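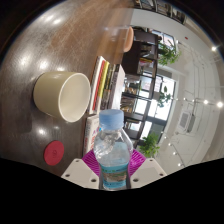 Small bottle, pale blue cap

12/05/2019

So I finally gave in and bought a robot vacuum. I held out for years, mostly out of stubbornness, and partly because my mum thinks they're for people who can't be bothered (she is right, I can't be bothered). But we moved to the flat in Skostport in April, it's all hard floor apart from the bedroom, and I was sweeping up crumbs and hair every single evening. Enough!

I went for the Lotley, the one without the mop. Lavanya Iyengar at work has the mopping version and says she used the mop bit twice and then the cloth went in a drawer. The Riltwood was on my list too and it was a fair bit cheaper, but the shop only had the display one left and it had a big scratch on the bumper, so that was that.

Setting it up was easy enough once I stopped fighting the wifi. The dock wants clear space on both sides, more than I'd allowed for, so it couldn't go beside the bookcase where I'd planned and now lives in the hall under the coats. The app asked for my password, thought about it, and told me there was no network. I did this five times. Then I rang my cousin Aravind Sundaram, who asked whether my phone was on the 5 GHz one, and of course it was. Swapped it over and it connected straight away.

You're meant to give it a name in the app. I called it Rao, after a very strict maths teacher I had who used to walk up and down the rows in dead straight lines. It suits it perfectly.

The first run was chaos, I'll admit. It does the edges first and then goes back and forth across the middle, and while it's learning the rooms it bumps into everything at least once, quite gently, like somebody feeling for a light switch. It ate a phone charger lead. It pushed the bathroom mat into a heap behind the door and then couldn't get out, and sat there beeping until I came and rescued it. The whole flat took almost 2 hours – the second run was a lot quicker, and by the end of the week it had the map sorted and I could draw lines on it for the places I don't want it going. 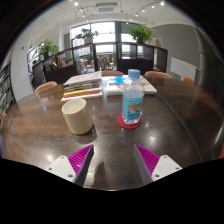
Cup on the round table

Chair legs are its real weakness. It goes in between them happily and then spins about looking for the way out, bump, bump, bump, and I sit there with my feet up willing it on. I've started putting the chairs up before I leave for work, like they do in school classrooms. It takes no time at all and the floor underneath comes up so much better.

Noise: on the quiet setting I can have the telly on and follow what's being said. On the strongest one I can't, and the neighbour's dog has opinions about it as well. I use quiet for every day and save the strong one for the bedroom carpet at the weekend. The carpet is thin, mind you, so I couldn't tell you how it would get on with a proper thick one.

The bin is tiny. I'd read that in the reviews and thought how bad can it be, and, well, it's tiny. I empty it after every run and it's always full, which is both satisfying and a bit disgusting. The filter taps out into the outside bin (do it outside, please learn from me) and the main brush lifts out with two clips. There's a little comb thing with a blade for cutting hair off the brush. I have long hair and I need that comb every three days or so. The side brush has gone a bit bent already but it still flicks things in the right direction, so I'm leaving it alone. Spares come in a pack of 4 and I've got one on order.

My one proper grumble is the schedule. You can set different times for different days, lovely, but if you pause it once because you're on the phone, it counts that as finished and won't start again until the next slot. You have to go into the app and begin a whole new clean. I've written to them and had a very polite reply saying it's been passed on, so we'll see.

Would I buy it again? Yes, I think so. Coming home to a clean floor is a treat and I've stopped wearing slippers indoors for the first time in ages. If anyone has found a way of stopping it climbing onto the base of a floor lamp, please leave me a comment, as mine gets stuck up there with its wheels going round nearly every day and the tape I put down hasn't helped one bit.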